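Commissions and prints – your questions answered

I get asked the same things at every open studio, so I've finally typed the answers up.

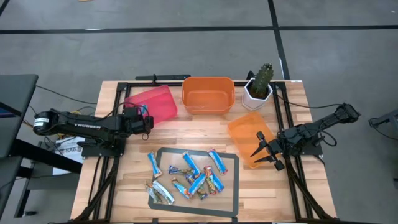
How long does a commissioned portrait take?

Usually nine weeks from the day you send me your photos. If I'm in the middle of a big canvas it can stretch a bit, and I'll say so before you pay a deposit.

Can you work from an old or blurry photo?

Often, yes. I've painted grandparents from tiny black and white snaps, but I do need to see the eyes clearly. Send me everything you've got and I'll tell you which ones are usable. Please don't tidy them up on your phone first – those smoothing filters wipe out all the bits I like!

Oils or acrylics?

Oils for faces, nearly always. I started out in acrylics and still use them for the underpainting, but they dry too fast for the way I push skin tones about. If you'd like the whole thing in acrylic, just ask (it's a bit cheaper too).

Do I have to sit for you?

Only if you fancy it. Sittings are at my studio in Haworth and there's plenty of tea. Most people come for one afternoon and I finish from photos.

What do you charge?

A small head and shoulders on board starts at £880... no, sorry, that was the old list. Prices depend on size and how many people are in it, so email me and I'll send the current one.

Are the prints limited?

The Holldale series is an edition of 73, each one signed and numbered in pencil. Once they've gone I won't print any more. The Grestlow cards are open edition, so there's no rush for those.

Will you paint my dog?

I'd love to. Dogs, cats, one very grumpy goose so far. Same waiting time as people.

How should I look after an oil painting?

Keep it out of direct sun and away from radiators, and dust it with a soft, dry brush. No sprays, no damp cloths. I varnish once the paint has properly dried, which can be months after you've taken it home, so you'll need to pop it back to me for a few days.

Can I use your picture on my website or book cover?

Ask me first, please. Buying the painting doesn't include the copyright, but I'm pretty relaxed about it and a small licence fee normally covers things.

Page last updated April 25, 2018

Contact | Delivery and returns | © Haworth studio, all rights reserved | Back to top

This site uses cookies to remember your basket. By carrying on you're agreeing to this. OK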